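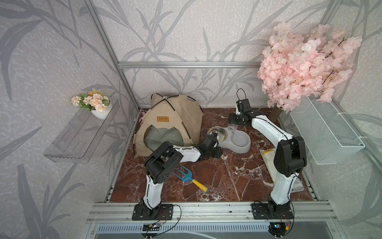

The Kustasstead Open Day is a yearly public visit to the robot workshops at Kustasstead, at which people from the town and further afield are invited to come in, stand close to the benches and watch two-armed robots attempt the sort of household jobs that most visitors do themselves without a second thought. It is held in the former Vorberg seed warehouse, a long brick building beside the canal, and the most recent one took place on 24 October 2026, when 597 people came through the doors.

History

The open day grew out of a rather modest evening in January, when the Pliraven workshop, which had not long moved into the warehouse, let its neighbours in to see what all the humming was. There was tea, there were a good many questions, and the evening ran well past its advertised end. It was repeated the following autumn as a full day, and it has stayed in the autumn ever since, partly for the sake of the schools, who like to bring their classes before the weather turns. Across all its years the event has welcomed 2,614 visitors.

The pet corner

The best loved of the demonstrations, and certainly the one with the longest queue, is the pet corner. It is a small room in miniature, with leafy grey wallpaper and a reddish-brown marbled floor, and it is furnished much as a fond owner might furnish it: a beige fabric tent for the animal to sleep in, a green-and-white checked cushion, a grey double feeder, a pot of artificial flowers on a clear shelf and an artificial cherry tree in full pink blossom. No animals take part, though children do ask every year.

Two white-and-black arms are fixed to the rail along the front, one at each side, so that both can reach the middle of the floor. The day's work is tidying. The cushion belongs in the tent, the feeder should be left clear, and any odds and ends lying about, such as the little yellow-handled garden tool, are to be picked up and put somewhere sensible. The cushion is generally held to be the hardest part of the job, being soft and apt to fold up in a new way each time it is handled, and it is here that the two grippers have to work close together in front of the tent.
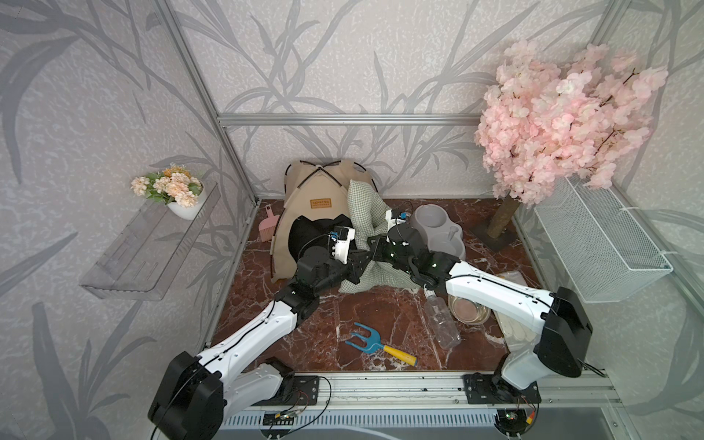

Visiting arrangements

Visitors are taken round in groups of no more than 30, and each group has a little time at every bench before moving along to the next, with a pause for questions that tends to be longer than the timetable allows. Entry is free. Coats and large bags are left in the old weighing room, and the warehouse can be reached on foot along the towpath from Kustasstead station or by the bus that stops at the lock.

The Rojanasak tea room

Refreshments are served upstairs in the Rojanasak room, named after the bakery that supplies the cakes. The bakery sent 360 buns to the most recent open day, and the last of them had gone by the middle of the afternoon.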